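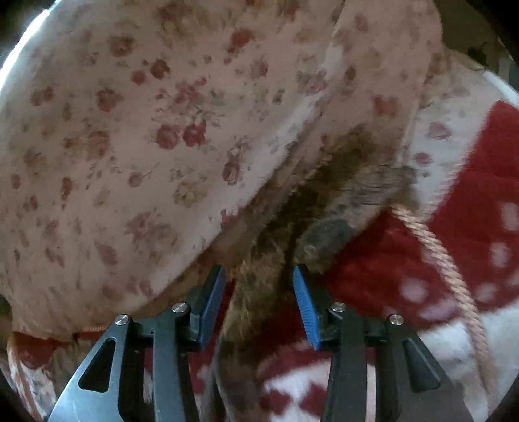
## 6. Picking up soft furnishings

Now that your Pesell hand gripper is charged and the pads are clipped on, we can move on to cloth, which most people find the pleasantest part of getting started (and a little fiddly at first, so do be patient with yourself!).

1. Squeeze the handle gently until the two blue pads open wide.
2. Lower them over a fold, keeping your wrist relaxed.
3. Let the handle go slowly, then lift.
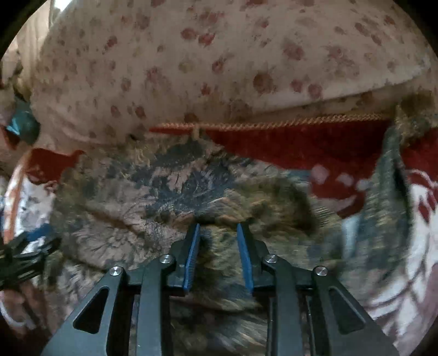 Cushions ask for a slightly different approach from loose covers, and we'd suggest leaving them until you feel quite at home with folds. Start with the pads pointing up and a little inwards, and go for bunched fabric such as the blue and beige tapestry before you try a plump, rose-printed cushion.

**Note:** Clarkus replacement pads fit too.

**Caution:** Keep braided cord and fringes well clear of the pivots. If a thread does catch, switch off and ease it out by hand, please, however tempting it is to tug.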